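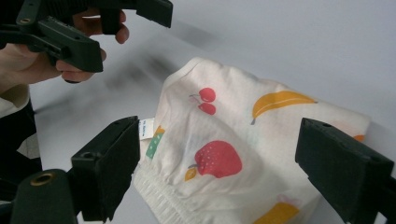
Slide 2: Folding small garments at the Civden clothing room

Good morning, and thank you to the Ginosano Family Center for hosting this session.

The garment on this slide is one that staff handle often: a child's cotton underpants or training pants with a fruit print, cherries, bananas and a strawberry, and a gathered white elastic waistband. It is in the state in which most items reach the sorting table. Crumpled pieces of this size are easily passed over or placed in the wrong bin.

Last year the clothing room processed 3,537 children's items. Of these, 3,511 were folded and shelved. The rest were set aside for mending or recycling.

(Pause. Ask who currently folds underwear and who stores it flat.)

Slide 3: Order of work

Find the waistband first. Lay the garment front side up with the waistband away from you and smooth the fabric outward with the flat of the hand. Elastic should be left relaxed; do not pull it to make the edges meet.

Check the label before folding. Where the print on a label can't be read, size the garment against the Gerkthorpe card and record it as "sized by hand."

Fold one side to the center, then the other. Bring the lower edge up to the waistband. Thin cotton may need a second pass, as folds underneath tend to show through.

Slide 4: Storage

Each drawer holds 40 folded pairs, standing on edge. Patterned and plain items are kept together and sorted by size only. The Duman site tried sorting by pattern in September and has returned to size.

Slide 5: Supplies

Nearly 300 drawer labels remain in stock. Requests should be sent in writing to the Civden office.

(Hand out the cards. Leave ten minutes for practice at the tables.)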